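Mendcombe Parish Council
Minutes of the Open Spaces and Halls meeting
March 2020, Reading Room, 7.30 pm

Present: the Chair, five councillors, the Clerk, and two members of the public.

1. Apologies
Received from one councillor. Accepted.

2. Minutes of the last meeting
Agreed as a true record, after the word "welcomed" under the item on the Brodton road signs was changed to "noted". Two councillors said they had not welcomed anything.

3. Matters arising
The gate at the lower allotments still does not latch. The Clerk has written again to the firm that hung it. The Chair asked how a gate could be signed off as finished when it has to be tied shut with string. No answer was available.

4. Proposed booking system for the hall
The council had before it an offer from Covano to move all hall bookings to its online system. The set-up cost would be 3,110 pounds, with a yearly charge after that which the offer describes as "modest" and does not state.

The Chair said that he had read the offer twice and still could not say what was wrong with the present diary. Covano claims that its system would "cut missed bookings by up to 90 per cent". The Clerk was asked how many bookings had been missed in the past year and replied that there had been 2, both by the same dance class, which had turned up in the wrong week. It was doubted whether a computer would have helped them.

One councillor spoke in favour. Younger hirers expect to book by phone at any hour, and the Brodton hall had gone over to something of the kind last autumn. Another councillor had asked at Brodton and been told that the system is used by the hall's secretary, who copies the bookings into it from a paper diary.
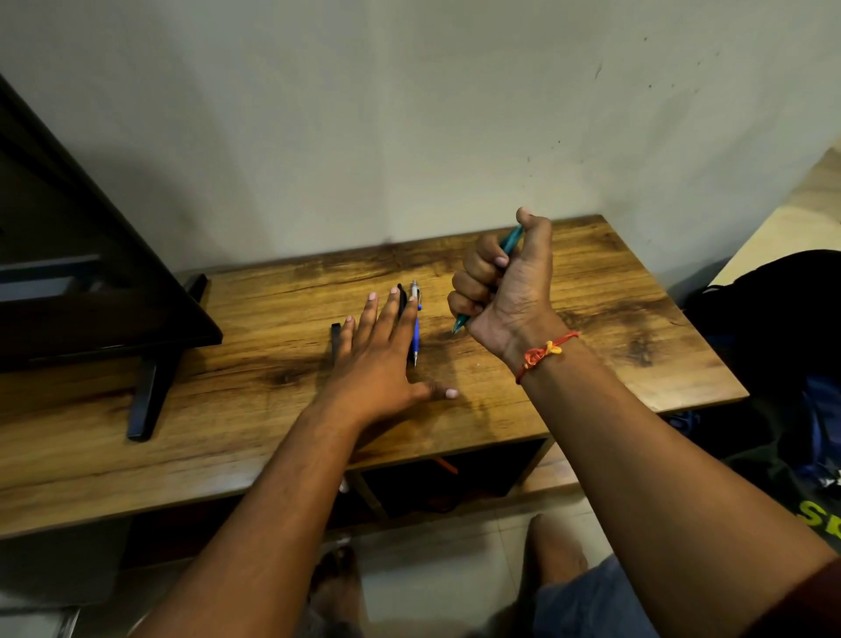
The Clerk set out how bookings are taken at present. Hirers ring or call in, the date is checked, and the entry is made by hand, with the deposit noted beside it. Regular hirers are carried over each quarter. It was put to the meeting that all this needs is a desk, a pen and a couple of spares within reach, and that none of these carries a yearly charge. The councillor in favour said that a diary can be lost. The Clerk said that it had not been lost in 17 years, and that she would be glad to hear the same of any password.

A member of the public asked who would own the hirers' names and telephone numbers if the contract ended. The offer is silent on this. She also asked whether the small print allowed Covano to raise its price after the first year. The Clerk read out the clause. Opinions differed as to what it meant, but not as to whom it favoured.

Resolved: that no decision be made until Covano gives the yearly charge in writing, together with the names of three halls of similar size which have used the system for a full year. The Chair asked that these be halls we may telephone ourselves.

5. Hall roof
A report was received from Giannakopoulos, builders, on the slates above the kitchen. The firm recommends replacing the whole of the north slope. The council asked for a patch repair to be priced last time and it has not been. One councillor remarked that each builder who goes up the ladder finds a larger roof than the one before. The damp patch itself has not grown since it was marked round in pencil in the autumn.

Resolved: that the Clerk ask again for a price for the patch repair alone, and get a second price elsewhere.

6. Spring fete
The stallholders would like the fete moved from the green to the school field, on the grounds that the field drains better. Councillors who remember the last fete held there were not convinced. The ground near the pavilion was said to be under water most winters — the hire of matting was mentioned and not taken up. Left on the green for now.

7. Correspondence
A letter about dogs. A second letter about the first letter. Both noted.

8. Date of next meeting
To be fixed by the Clerk. The hall is free on the first two evenings suggested, according to the diary.

The meeting closed at 9.10 pm.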